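Terrazzo

Terrazzo is a hard flooring made from chips of stone, usually marble, set in a binder and then ground down and polished until the surface is smooth. It is found in stations, schools, hospitals, workshops and a great many kitchens, and people who grew up with it tend to remember how cool it felt under bare feet in summer.

The method grew out of older mosaic work, in which broken pieces of marble too small for anything else were pressed into the floor and rubbed flat by hand - a slow job, and very hard on the knees. Cement later became the usual binder, and electric grinders took over most of the rubbing. Resin binders came later still, and allow a much thinner layer to be laid.

In the town of Grevach, where the trade was once an important local employer, the Bajwa works kept 46 standard mixes on its books, most of them beiges and greys, with a few rather daring greens that sold mainly to bathhouses. The largest single order, for the Fletberg covered market, came to 3,000 square metres and was finished one December, just in time for the winter fair.

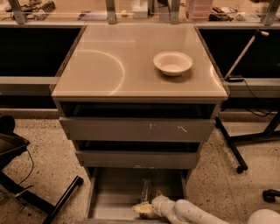

Looking after terrazzo is fairly simple, which goes a long way to explaining why it has lasted so well. A damp mop and a mild soap will do for most days. Vinegar and other acids should be kept well away, as they eat into marble and leave dull patches that only regrinding will cure. Cement-based floors are normally sealed as well, and the sealer needs renewing every 3 years or so in busy rooms - rather less often in a quiet back bedroom.

See also: Mosaic; Marble; Screed

Page last edited 25/06/2021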